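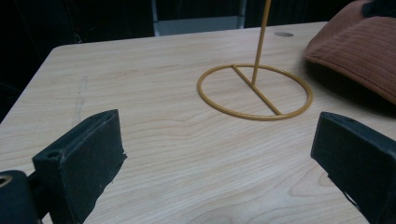 **grainfollower** wrote:

I need a second opinion on refinishing a wood desk top before I commit to sanding. It's a Cendero desk, bought used, and the seller had no information on the finish. Size isn't the problem, wear is. There's a darker vertical scuff in the finish toward the upper left, faint, and it crosses the grain instead of running with it. The yellow wire stand lives on the right side and I'd like to keep it there, so whatever I put on has to tolerate a thin metal ring sitting in one spot for months. Current plan:

- wipe down with mineral spirits
- sand the whole top with 200 grit
- two coats of hardwax oil, buffed between coats

Is there any reason to do only the scuffed area? I'd prefer to be done by Saturday.

---

**tbl_saw_ted** wrote:

Find out what's on it first. Put a drop of water on the underside and another on the top. If the top beads and the underside soaks in, you have a film or a well-cured oil. Then a cotton swab with denatured alcohol somewhere out of sight. If it goes tacky it's shellac. If nothing happens, try lacquer thinner on the same spot.

Also find out if it's veneer. Look at the end grain on the edge. If you can follow the face grain over the edge and down, it's solid.

---

**grainfollower** wrote:

Water beads on top, soaks in underneath. Alcohol did nothing. Lacquer thinner did nothing I could detect after a minute.

Edge: I can't tell. The corners are rounded, and on the left one the lines look continuous, but I don't trust my eyes on it.

---

**Bisari_owner** wrote:

Use the cable hole. Pull the liner if there is one and look at the inside wall with a flashlight. Layers show up there right away. On my Bisari desk the face layer was so thin that one pass with a random orbit sander would have gone through it.

---

**grainfollower** wrote:

Good idea. Liner came out with a plastic putty knife. The wall of the hole is one material all the way down, with a single glue line running vertically. No layers. I'm calling it solid, edge-glued.

---

**tbl_saw_ted** wrote:

Then you have room to work. Still, 200 is the wrong place to start if there's a film on it. You'll clog paper and polish the finish. Start at 120, go to 150, stop at 180. Hardwax oil needs some tooth, and past 180 it takes up less.

---

**Zorica Matić** wrote:

I disagree with stripping it at all. The mark is faint by the poster's own account. A scuff that reads darker than its surroundings is usually one of two things: residue sitting on the finish, or a worn patch that has picked up dirt. The first comes off with mineral spirits and a white nonwoven pad. The second can be cleaned and blended with a small amount of wiping varnish. Neither calls for taking down a whole top.

A pale top also has color in it from age and light. Sand it and the new surface will be lighter than the legs.

---

**tbl_saw_ted** wrote:

Spot repairs on a film finish show. You get a halo at the edge of the patch, especially under a desk lamp. I've redone enough of other people's spot repairs to have an opinion on this.

---

**Zorica Matić** wrote:

They show if you build up a thick patch. Thin the varnish 1:1, wipe on, wipe off, and feather past the damage by a hand's width. Then rub the entire top with a gray pad and paste wax so the sheen is even. If it looks bad, sanding is still available. The reverse isn't true.

---

**Bisari_owner** wrote:

Agree with trying the pad first. Separate point about the stand: check the underside of the ring. Painted wire can have a rough spot at the welds where the crossbar meets the circle, and on fresh oil it will print. Mine left a faint arc in Flornlow oil after a week. I put clear adhesive dots under it and it stopped.

Keep fabric off the top too while it cures. I see some quilted thing on the far right. Dye can transfer into oil that hasn't hardened.

---

**grainfollower** wrote:

Noted on both. I'll move everything off before I start.

Tried the white pad with mineral spirits, light pressure, along the grain. The mark is lighter but still there when I look across the surface toward the window. So probably some of each: dirt on top, wear underneath.

I have a can of Szalai satin wiping varnish from another project. Is that suitable, or does it have to match what's on there?

---

**Zorica Matić** wrote:

If it's oil-based and the surface is clean and scuffed, it will stick. Sheen matters more than brand. Test on the underside, in a strip you've rubbed with the gray pad first. Leave it overnight and scratch it with a fingernail.

---

**tbl_saw_ted** wrote:

For the record I'd still strip it. But if you're going this way, don't put paste wax on until you're sure. Once there's wax on it, any later coat needs a full solvent wash first.

---

**grainfollower** wrote:

Fair. Varnish first, no wax until I've lived with it for a while. Test strip is on the underside now, next to the back rail. Grommet liner stays out until the top is finished.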